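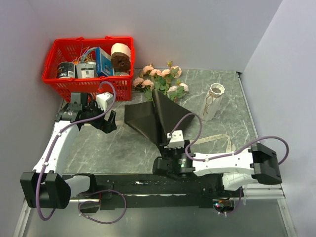

2. Planning and Budgeting Before You Order

I wrote this part of the guide for anyone about to buy a two-arm tabletop station, and my first piece of advice is to keep the catalog closed until you've written down what the arms will handle. Our budget was $3529 for everything that wasn't an arm, and I spent the first chunk of it on the wrong things (sorry, Mitali!). Put soft stuff on your list as well as hard stuff. A piece of dark fabric pinched up into a peak by one gripper asks for very different fingers than a can or a roll of tape does, and you want to know that before you pay for fingers. Look at the cable too – that purple one arcs up over the gripper and comes back along the white link in clips, so it uses up far more length than the arm itself.

Search this manual
Search
Clear

2.1 Working out the order

1. Measure your table along the near edge, where the rail goes. Write down the number you measured, please, and leave the one in your head out of it.

2. Price the rail, the frame and the booth walls as one line. Kofi Aidoo got our quotes from Amton and Osport, and they only made sense side by side once he'd done this.

3. Add cable and clips for both arms, then order 20 spare clips on top. They're cheap and they wander off.

Note: Nondow ships its grippers without clips. I missed that in the listing and lost a whole afternoon over it.

4. Set aside money for props. Artificial roses are great value here, with those thorny molded stems and all the leaves going every which way, and a stem that thick is a nice thing to practice closing two fingers on.

Caution: Buy spare fingers in the same order as the gripper. The edges do get scuffed, and we budgeted 4 pairs for the first year. 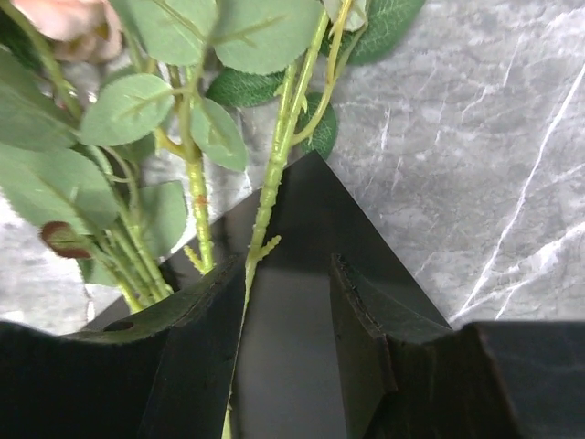
2.2 Before you sign anything

1. Ask for the lead time in writing. Mathur quoted us June for the frame and I planned the rest of the order to match.

2. Check who pays for return shipping on a faulty joint.

3. Keep two lines open in the spreadsheet for things you forgot. I used both – a power strip and a longer hex key.

Last edited May 28, 2025

Shares 20
Comments 4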